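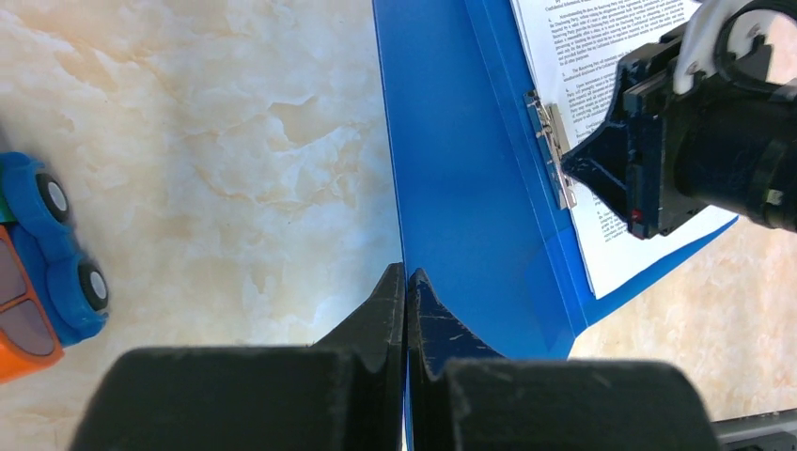 Rhea Salazar

Packaging Materials, Unit 7: Seal strength in laminated pouches

Purpose of the unit
These notes cover how a heat seal is formed between two webs, how it is tested and how to read the result. Barrier properties were dealt with in Unit 6 and are assumed.

Forming the seal
A laminate has an outer layer for print and stiffness and an inner layer that melts at a lower temperature. The jaws press two inner layers together until the polymer chains cross the boundary. Three settings control this: jaw temperature, dwell time and pressure. Temperature has the largest effect. Pressure only needs to bring the faces into full contact, and too much of it thins the seal at its inner edge.

Failure types
Peel: the two faces separate cleanly at the boundary.
Cohesive: the sealant layer splits within itself.
Delamination: the sealant stays joined but pulls away from the outer web.
Tear: the film breaks beside the seal.
Record the type with every force reading. A force with no failure type will not be marked.

Test method
Cut strips at right angles to the seal. Clamp one tail in each grip with the seal midway and the strip straight. Discard any strip that slips. The Dewulf tester in the Arncombe lab must be zeroed with the grips empty.

Worked case
Sample set 582 is a Disell laminate sealed at 2 jaw temperatures. The cooler set peeled at low force. The hotter set tore beside the seal, so its readings give the strength of the film and only a lower limit for the seal.

Before Monday
Read the Clono data sheet and mark where the sealing window begins and ends. Bring the plot of force against jaw temperature.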